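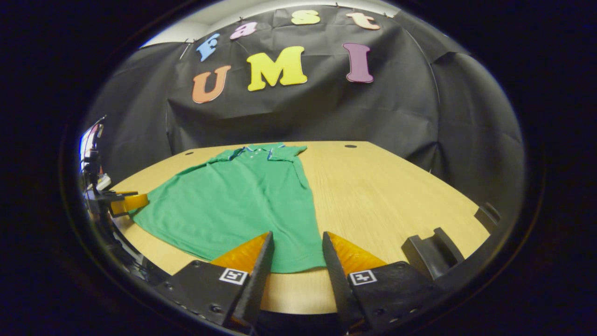 How to Teach Shirt Folding With the Plosta Hand Gripper

By Terence Catterall
Updated in June

Start with a shirt you don't care about. By the end of your first afternoon with the Plosta you will have folded it more times than its owner ever did, and you may not want to see it again.

The Plosta is a gripper you hold in your own hand. It has two soft fingers and a wide camera that looks out over them. You do the chore, it records the chore, and later a robot arm gets to try it from your notes. Gurell sells the starter kit for $229, which covers the gripper, a charging cable, a sheet of spare markers and a printed guide that spends four pages on unboxing and one on everything else. I bought mine at full price. What follows is the page I wish had been in the box.

What you need

A table you can walk up to from the front, at hip height or a bit above. Mine started too low and my back filed a complaint.
A plain backdrop if your room is busy. A dark bedsheet is fine.
A laptop with the Plullen app installed. The app is free and behaves like it.
One shirt, short sleeves, with a collar. T-shirts are easier, but the collar gives you an obvious top end, and you'll want that when you're going through clips at night.

Setting up

Charge the gripper all the way. The battery light goes green at what I would call most of the way, so leave it on for another half hour.

Wipe the fingers with a damp cloth and let them dry. They pick up lint, and a linty finger slides on cotton.

Check the printed markers on the finger mounts. The app reads them to work out how far open the fingers are. If one is scuffed or peeling, replace it now. I put mine on slightly crooked the first time and the app reported, with total confidence, that my gripper was always half shut.

Open Plullen, pick New Task, and give it a name you'll understand in a month. I have one called "shirt good" and one called "shirt good 2," and I couldn't tell you the difference.

Recording a fold

1. Lay the shirt flat, hem toward you, collar away. Don't iron it. A few wrinkles are what the robot will meet in real life, and so will you.

2. Hold the gripper low over the hem with the fingers open. Press record with your thumb and wait for the beep. The beep is late. Wait for it anyway.

3. Fold one side in toward the middle. Pinch the side seam, lift only as high as you need, carry it across and let go. If the sleeve flops, go back for it as a separate move.

4. Do the other side the same way. Keep the same order every time. Left then right, or right then left, but pick one and stay married to it.

5. Pinch the hem in the middle and bring it up toward the collar. One hand can't keep a wide hem straight, so expect a droop. I pinch, lift, drop, then tidy each corner.

6. Move the gripper clear of the shirt and press the button again. If you stop while the fingers are still touching cloth, the app marks the clip as unfinished and you get to have feelings about that.

7. Shake the shirt out and start over, a little off from where it was before. Turn it a few degrees. Bunch up a sleeve.

How many times? The guide says 100 clips is enough for a simple fold. My first hundred taught the arm to pat a shirt gently and leave. Thu Đinh, who helps run the users' forum, has 2,348 clips of towels and says her results got good long before that, but she had stopped noticing.

Slow down more than feels natural. Fast wrist flicks look great in person and turn into a smear on playback. Rocío Yáñez suggested humming something slow while recording, and I'm sorry to report that it works.

When it goes wrong

The app loses track of the gripper: your background is probably too blank. Mine is happier with something colorful pinned up behind the table.

The fingers won't hold a single layer: come in flatter and pinch closer to the tips.

Upload sticks at 4 percent: close the app, open it, say nothing, try again.

Is it worth the money?

For a hobbyist with a small arm already bolted to a bench, yes. The hardware feels solid and the grip is better than on the cheaper Lưu I borrowed last year, which dropped socks. The software needs another six months. If you don't own an arm, you're paying $229 to fold your own laundry with one pinchy hand, and you should at least do the whole basket while you're there.

Next I'm trying long sleeves. I've cleared the weekend for it.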